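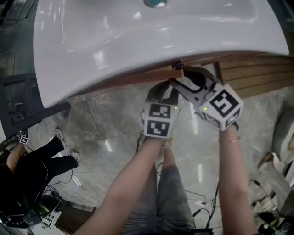 Figure 6. Two-handed lift with both grippers under the rim of a washbasin.

Section 4. Recording Your First Two-Handed Lift

By now your Pasesetti grippers are charged, paired and sitting quietly on the bench. Time to pick something up! Two-handed lifts are where the Traresetti kit really gets fun, and they are also where good habits pay off the most. A big, smooth, awkward object will teach you more about the grippers in one afternoon than a week of stacking cups.

Read the whole section once before you start. You will need both grippers, the head camera, the recorder and enough clear floor to take two full steps in any direction.

4.1 Before you lift

1. Choose your object. For a first session, pick something you can already lift comfortably with your bare hands. Leave the washbasins and sinks for later in the week.

2. Check that the rim or edge you plan to hold is free of chips, grit and soap film. Wipe it with a dry cloth.

3. Look over the marker cubes. Every printed face should be flat, clean and fully stuck down. A lifted corner is enough to throw off tracking, and a new face takes two minutes to fit (see Section 9, Spare Parts).

4. Switch on each gripper. Wait for the small green light on both before you go on. If one keeps blinking after 17 seconds, turn it off, count to five and try again.

5. Run the cables behind you and tape them down wherever you expect to step.

CAUTION: Loose cable underfoot is the most common cause of a dropped object. On polished stone or tile, wear shoes with a good rubber sole and keep the floor dry.

NOTE: Take off rings and long bracelets if they touch the handle. A thin bracelet that sits clear of the grip is fine.

4.2 Setting the grip

1. Stand facing the object with your feet apart and knees slightly bent.

2. Open both grippers all the way. The fingers should spring out smoothly with no clicking.

3. Bring the left gripper in first, with the curved finger under the edge. Let the finger find the shape by itself – it is built to bend, and it does this beautifully on rounded rims.

4. Bring in the right gripper the same way, a little wider than shoulder distance if the object allows it.

5. Squeeze slowly until the force bar on the recorder reads 50. This is the starting value for glazed ceramic. Painted wood and hard plastic need less, and Table 3 has the full list.

6. Hold for a moment and look down at both hands. The head camera should see at least one printed face on each cube. If your wrist hides a cube, turn the handle slightly outward.

TIP: If the recorder beeps twice, it has lost one cube. Keep your hands where they are and tilt your head. Nine times out of ten it comes right back.

4.3 The lift

1. Press the start button on the recorder, or ask your partner to do it.

2. Raise one side first so the object tips, then bring up the other side. Go slower than feels natural. Slow recordings play back far better on the Hinach arm.

3. Keep the load close to your body and stop at waist height.

4. Lower it the same way, second side first.

5. Open the grippers only when the full weight is on the stand or floor, then press stop.

CAUTION: The grippers add reach but no strength. Never use them on anything you could not hold alone, and never put a foot under a raised object. For ceramic or glass, have a second person standing within arm's length.

4.4 Checking the take

Play the recording back right away. You should see two colored traces, one for each hand, with no gaps. A short gap at the very start is normal and the software trims it for you. A gap in the middle means the take should be done over.

Plan on 50 good takes for one object before you train on it. That sounds like a lot, but the rhythm comes quickly, and watching the arm copy your own way of tipping a heavy bowl onto its edge is a real thrill the first time!

NOTE: The complete two-hand kit (grippers, head camera, recorder, cables and spare cube faces) is listed at $2,449 in the Pereyra parts catalog. Single grippers can be ordered separately and will pair with your existing recorder.

Continue to Section 5, Naming and Sorting Your Takes.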